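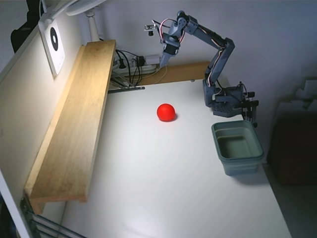

Cuaderno de taller, 27 feb 2023

Sigo con la selección de cubetas plegables y bolas para las cajas de juego que hay que entregar en junio. Hoy toca la cubeta rectangular verde grisácea, la de laterales escalonados, y la bola roja lisa. Dejo apuntado lo que he medido y lo que falta, para que Amarachi pueda seguir mañana sin tener que preguntarme.

Cubeta

La pedimos a Sodirell como muestra. Plegada cabe de sobra en la caja Nundmont, que era la duda principal. Peso en la báscula pequeña: 233 g. La he abierto y cerrado 9 veces seguidas. Las primeras veces las esquinas van duras y hay que empujar el fondo con la palma, luego cede mejor. No he visto marcas blancas en los pliegues.

Carga: le puse 900 g de arandelas repartidas por el fondo y los laterales aguantaron abiertos. Con el mismo peso junto a un lado corto, ese lado baja un escalón al cabo de un rato. Para guardar bolas da igual, pero si alguien quiere usarla para piezas metálicas hay que avisar. Falta repetirlo con el peso en un lado largo.

Limpieza: agua y jabón neutro, cepillo blando. El polvo se queda en los escalones, sobre todo por dentro, y con el trapo solo no sale. Tiempo de secado pendiente. No plegarla mojada, que el agua se queda entre los anillos y luego aparece en la caja.

Color: el fondo por dentro se ve más oscuro que los laterales. Para la ficha del catálogo propongo poner "verde grisáceo" y dejarnos de nombres. En la hoja de Sodirell lo llaman de otra manera y en nuestro pedido de otra distinta, y ya hemos tenido una confusión por eso. Amarachi prefiere "turquesa apagado". Que decida ella, pero que quede igual en los dos sitios.

Bola

Roja, mate, del tamaño de una de tenis o un poco más. Es la de Gulyás. La otra candidata, la de Pavulier, tiene más brillo y bajo los tubos del techo le sale un reflejo feo en las fotos del catálogo. En esto gana claramente la mate. Sobre la mesa blanca el rojo se distingue bien y la sombra queda suave, así que para las fotos no cambiaría el fondo.

Rodadura: probé a soltarla desde el borde de una regla inclinada, sobre la misma mesa. Se va un poco hacia la derecha. Puse el nivel y es la mesa, no la bola. Calcé la pata con 2 cartones y mejoró bastante, pero habría que regular el pie en condiciones. Si alguien mueve la mesa, que vuelva a comprobarlo antes de anotar nada.

Bote: desde la altura del estante bajo, bota poco y suena hueco. Dentro de la cubeta no se sale si se deja caer recta. Si entra de lado pega en el escalón de arriba y a veces salta fuera. No sé si merece la pena buscar una cubeta más honda solo por eso; ocupa más plegada y perdemos el hueco de la tapa.

Suciedad: la superficie mate coge marcas de dedos con grasa. Con un paño húmedo se van. El alcohol no lo he probado, prefiero hacerlo en una bola de descarte y no en la muestra buena.

Pendiente

Pedir a Sodirell una segunda cubeta del mismo lote, para comparar el peso.
Confirmar con Gulyás si el rojo es siempre el mismo o cambia de una tirada a otra.
Devolver la bola de Pavulier, está en su bolsa en el cajón de abajo con el albarán.
Regular el pie de la mesa y quitar los cartones.
Repetir la prueba de carga en el lado largo y anotarla aquí debajo.

Nota para Amarachi: la etiqueta de la cubeta se despega dejando pegamento. Si hay que quitarla en todas, cuenta con ello al calcular las horas de preparación. El pegamento salió con aceite y paciencia, y después otra vez jabón.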